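Sitter-Ready Home Check — 43 Wesstead Road, upper flat
October 29, 2025. Infant (6 months) and toddler. Bornero Evening Sitters, first visit.
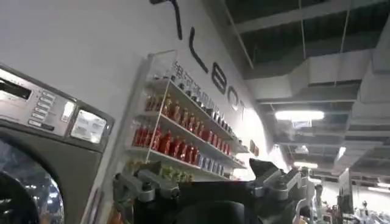
Parents out one evening a week starting November, so this is the walk-through before we send anybody. Did it room by room with both kids awake, good way to see what they go for. House is from 1911, so old doors, old windows, and stairs steeper than you'd get now. Parents have done a lot already. Laundry first. Front loader, silver-gray, with little gray buttons on the panel and a round glass door, so a toddler is going to want in. Rule for sitters: washer door shut whenever the kids are up, look inside before shutting it, no loads run during a sit. Child lock setting — parents to check the manual and write the steps on the fridge sheet. Detergent pods to go on the high shelf with the bleach.

LAUNDRY
Pods and bleach out of reach — NO, on the floor at time of visit. Moved while I was there. Needs to stay moved.
Door to hall closes — yes, sticks a bit
Hook or latch up high — no. Wanted before first sit.

KITCHEN
Stove knobs covered — yes, all
Knives — drawer latch works. Tried it twice.
Under-sink latch — broken, left side. Replace.
High chair straps — OK. Crumbs in the buckle, clean it or it wont click.
Kettle cord — hangs over the counter. Push back, tell sitter.
Bottles — made up and labeled by parents, fridge door. Please write the time on the label too.

LIVING ROOM
Bookcase fixed to wall — yes, both
TV fixed — no. Strap is bought, still in the packet. Put it up.
Outlet covers — one missing behind couch
Coins, batteries, game pieces — card table is out most weeks for bridge. Pencils and score pads fine on top, the drawer is full of thumbtacks. Empty the drawer.
Window blind cords — tied up high, good

STAIRS
Gate at top — screwed in, solid. Pass.
Gate at bottom — pressure type, moved when I leaned on it. Fail. Tighten or swap. Prisano gate in the hall closet never got opened, use that one if it fits the opening.
Light — bulb out on landing

BATHROOM
Medicine — cabinet is high but no lock. Toddler climbs. Lock it.
Hot tap — felt very hot to me. Parents to ask landlord (Hidayat Rentals) about turning the heater down. Until thats done, no baths on our shift, wipe-downs only.
Toilet lid lock — yes
Door can be opened from outside — yes, coin slot

NURSERY
Crib — firm mattress, fitted sheet, nothing else in it. Good. There was a blanket over the rail, asked them to keep it in the dresser.
Crib away from window — yes
Monitor cord — too close to the slats, reachable. Moved it behind the dresser.
Changing table — strap present, not used much from the look of it. Sitters use it every time, and keep a hand on the baby.
Dresser fixed to wall — yes
Smoke alarm — tested, loud, woke nobody as nobody was asleep
CO alarm — one in hall, tested OK

PAPERWORK
Emergency numbers on fridge — pediatrician yes, neighbor no. Add neighbor.
Allergy note — none for baby, toddler gets a rash from strawberries. Written down.
Where parents will be, with a number that gets answered — needed every time. Phones on silent during cards is a problem. Agreed they check at least every 60 minutes.
Spare key — with downstairs

RESULT
Not passed yet. Must be done first: bottom gate, TV strap, medicine lock, under-sink latch, laundry latch, thumbtacks. The rest can follow.
Send photos of the gate and the strap, no need for a second visit if those look right. Bring the signed sheet to the first sit.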